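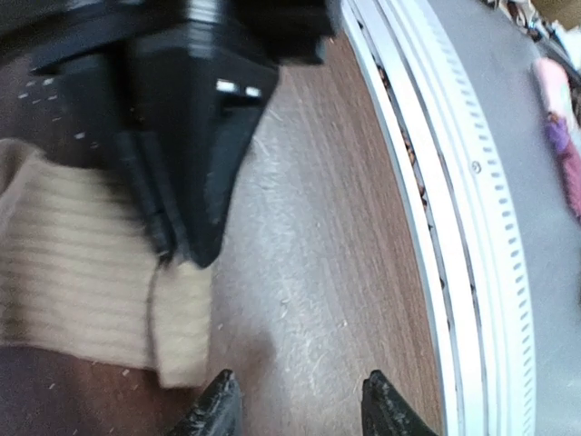
ROBOT LEARNING

Threads > Preneo > Collecting the sock episodes

December 24, 2019

1/ Several people asked me how we collect the demonstrations for Preneo, so I try to write it in short pieces. I am the person who drives the arms most days at Orkora. Somebody else trains the policy.

2/ We are at 426 episodes for the sock task. One episode is one recording, from the start signal until both arms go back to rest. Good and bad together, the number of good ones is smaller and I will come to this.

3/ Every episode has three views: one on each wrist and one fixed. The wrist views are very wide and the straight lines become round in them. In the first week it made me a little dizzy. Now I look mostly at the fingertips and the piece of wood between them.

4/ When the arm moves fast, the wrist view smears. We keep these recordings. The policy will have the same blur when it runs, so it should see it in the examples too. But I try to go slowly in the last part before contact.

5/ Two arms together are much harder than one. My left hand wants to copy my right hand. I needed around 40 episodes until I stopped closing both grippers at the same time, and we did not use any of those.
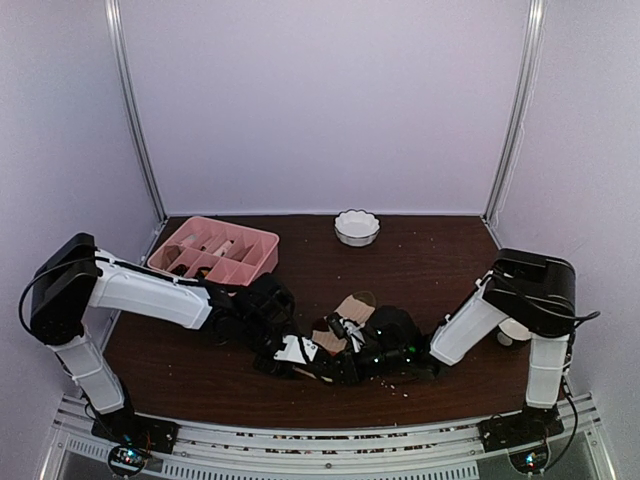
Photo: Orkora / Preneo bench

6/ The hardest moment for me is when both grippers are low in the middle of the table. From the fixed view one arm hides what the other is doing, and then only the wrist views can help. If I must guess, I open, go back up and start the approach again.

7/ We leave the other things on the table during recording. The pink tray and the white bowl have nothing to do with the sock. Mokilel did their first set on a perfectly clean table and told us their model became lost when a cup was standing there. We did not want to repeat this.

8/ The same with crumbs. There was a long discussion about cleaning the wood before each session. Now we clean it in the morning and after that we leave it as it is.

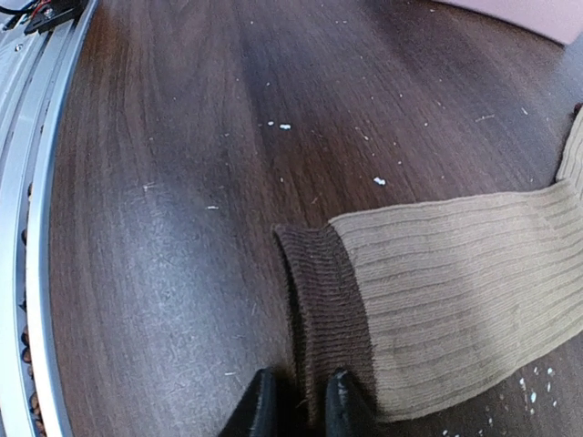

9/ Cuff approach. This is what I practice the most. One finger on each side of the cuff, then down, then close. If the fingers come too high, they take only the top layer and the cuff slips out. If too low, they push the table and the motor complains.

10/ On this sock the cuff is dark brown and the table is dark brown also. For my eyes it is already not easy. We keep the sock in the set for exactly this reason and we will add lighter and darker ones in February.

11/ About bad episodes. I write one of 4 labels after each recording: good, slow, recovered, failed. "Recovered" means I missed the first grasp and got the second. The training side likes these more than I expected, so please do not delete yours.

12/ Somebody from Shabalala wrote me that they reset the sock by hand to the same position every time. We do the opposite, I drop it from some height and accept how it lands. It costs more time per episode. I cannot prove yet that it is better.

13/ Still open: how to label an episode when the left arm did well and the right did not. Now I put "failed" for everything and I feel we lose something. If your team has a scheme per arm, I would like to read about it.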